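Home | Bench | Kitchen | Laundry | Robots

Teaching an arm to handle rope: tips from the bench

Filed under: Workshop Tips, Patience

5 min read

Rope has no manners. Before you take hold of the controls, do the job once with your own two hands, slowly, and notice where you hesitate. The arm will hesitate there as well, only longer.

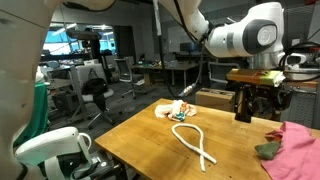
Start each go with the rope laid a little differently. I recorded 40 identical ones for the Wattimena job and ended up with an arm that could manage precisely one rope in precisely one place.

Pinch near the crossing and keep the pull low. Move as if carrying soup - quick corrections get learned too, wobble and all.

If you fluff a grasp, let go and try again calmly. Leandro Farías bins his fluffed goes; I keep the ones with a decent recovery.

Stop for tea before your wrists complain. Label the recordings first, or you'll come back to a folder called "new new 2".

Next: folding cloths by remote control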